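Writing the Rules Before the Robot Breaks Them: house rules for a simulated tableware cell
Group project report, second year
Lwazi Nkuna and Mansa Nutsugah
Submitted 3/26/25

1. What we set out to do

The module handbook asks for "a set of working rules for an automated task, with evidence that they can be followed". We had hoped to write ours for something grand. We got bowls. The task, which we named Okitz after a long evening and a short list, has one arm, a kitchen table, a crate and a large dark cabinet that takes up far more of the table than it has earned.

Everything was done in simulation. This saved the department a good deal of crockery and saved us from the safety induction, though we sat through it anyway and took most of Rule 1 from it.

Mansa wrote the first draft of the rules. It ran to 2000 words and included a definition of "bowl". Lwazi cut it to 700, and the definition went, with some bad feeling that has now passed.

2. Rule 1: Lift low until you know what you are holding

After closing on an object the arm raises it a small distance and holds. Only then may it travel. The first draft said "a safe height", a phrase that sounds responsible and can't be checked by anyone. The rule now asks for a number in the settings file, and a run without one doesn't start. Green bowl, far side of the table, held just clear of the top:

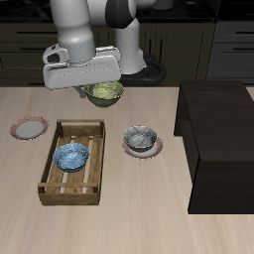
3. Rule 2: One bowl to a plate, and look before you let go

Before any release the program must confirm what is underneath. A plate is a permitted surface. So is the crate. Another bowl isn't, however neatly it might nest, and we argued over this for most of a week in the Sakby room.

The rule also says that grippers take bowls by the rim. With the grey bowl hanging over its plate and the fingers on the rim, the check has something definite to answer. 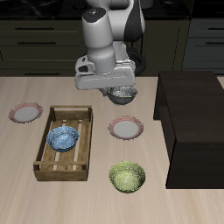
4. Rule 3: Open hand, clear air, then think

The arm may not plan its next move with its fingers still near the last object. It opens, goes up, and waits for the state check. We borrowed the idea from the Griveretti teaching notes, where it covers half a page and has a flow chart. Ours is one sentence, and our marker is invited to prefer it.

By this rule the fingers should be apart and above the table, with nothing between them, whatever the bowls are up to.

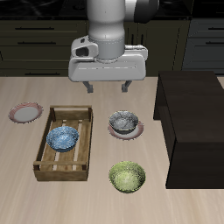

Getting this one past ourselves took 3 versions. Version one let the arm skip the wait if it was "confident". Lwazi asked how we would measure that, Mansa said she would look into it, and version two quietly dropped the word. The last version adds that the wait is logged, so that anybody reading the record can tell a pause from a crash. We had mistaken one for the other more often than we would like to see in print.

5. Rule 4: The close view settles arguments

Two views can disagree about whether a bowl is between the fingers or merely near them. The rule gives the close view the final word on grip and the wide view the final word on everything else, including the cabinet. Close up you get a great deal of green bowl, both gripper parts along the bottom and nothing at all about the table, so it would be a poor judge of anything further off.
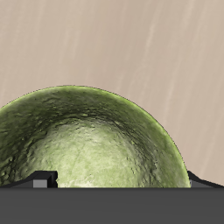
Our supervisor asked what happens if the close view can't decide either. The answer is that the run stops and a person looks. This is the least clever line in the document and the only one she underlined with approval.

6. What we would change

Rule 2 needs a better word than "permitted". Rule 4 assumes there are 2 views and says nothing useful if one drops out. We also never wrote a rule about the cabinet beyond "don't touch it", which felt like enough in the simulator and may not be in the Hutapea lab, where the doors open.

The April group inherits the settings file, the rules and the log format. The definition of "bowl" is in the appendix, at Mansa's request.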